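Andgate Support
Ticket 600-71: Lounge thermostat drops off Wi-Fi every night
Opened by: Violeta Lucero, Kallville
Assigned to: Nélida Henríquez
Product: Trostimier wall thermostat
Status: Waiting on customer

Violeta Lucero wrote:
The thermostat in our lounge loses its connection overnight and comes back when I pull the faceplate off and snap it on again. Heating and cooling still run from the wall buttons. The app just says "Offline." It started in March, after we changed the router. I have reset the thermostat to factory settings 3 times and the problem came back each time. It is on the wall behind the long sofa.
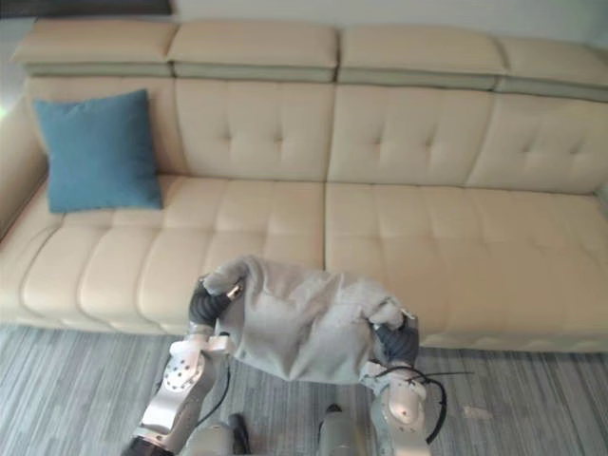
The other thermostat, in the hallway, is the same model and stays online. Both are on the same network name. I have not touched the wiring.

Nélida Henríquez replied:
Thanks, that helps. Please check these and post what you find:
1. Settings > Network > Signal, read at the thermostat.
2. Whether the router uses one name for both 2.4 and 5 GHz.
3. The DHCP lease time on the router.

Violeta Lucero wrote:
Signal reads -71. One name for both bands. Lease time is 600 minutes. The router is a Kratochvíl, in the closet across the room. I can move it closer, but the cable would have to run over the carpet.

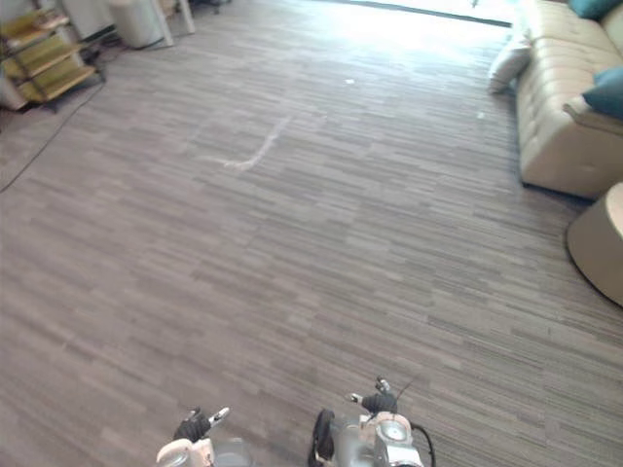
Lounge floor, carpet tiles.

Nélida Henríquez replied:
Leave the router where it is for now. The signal is weak but usable. I suspect the thermostat fails to rejoin when the router moves it between bands. Set up a separate 2.4 GHz name, connect only the lounge unit to it, and reserve an address for it. Leave the hallway unit alone so we can compare.

Violeta Lucero wrote:
Done 2018-06-09. New name is up and the address is reserved. I will check the app tomorrow morning.
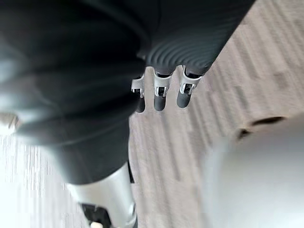

Do I need to enter my heating schedule again after changing networks?
The schedule is stored on the thermostat and stays in place unless you do a factory reset.

Nélida Henríquez replied:
Please send the event log after three nights, even if it stays online. Menu > Service > Export log.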